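Section 4. Loading the Weltik hanging rack

The rack is a simple plastic object that resents being loaded in a hurry. Set aside ten minutes.

1. Hang the rack before you put anything on it. Loading it flat on a table gives you a knot.

2. Run a thumb along the teeth. Any rough edges left from molding will find your good sweater first.

3. Start with the metal: rings, chains, clips. Give each its own tooth where you can.

Note: Key rings may share the rack with clothing. They will not enjoy it, and neither will the clothing. 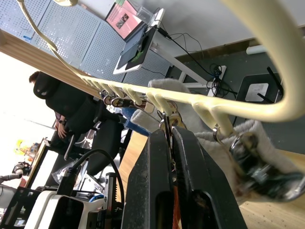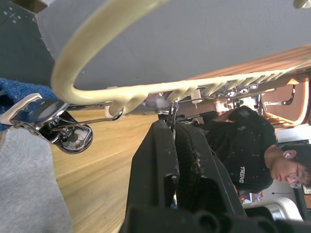
Szabolcs Deák wrote in to say that step 3 is backward, that he has always hung the knits first and the hardware last, and that his rack has been tangled only twice since April. We have left step 3 as it was.

4. Clip knitted pieces by a seam or hem – a clip in the middle of the fabric leaves a small, permanent opinion.

5. Spread heavier items toward both ends.

Caution: Do not pull on a stuck chain. Lift it off its tooth, back the way it went on.

Spare clips are sold under part number 185. Order more than you think you need.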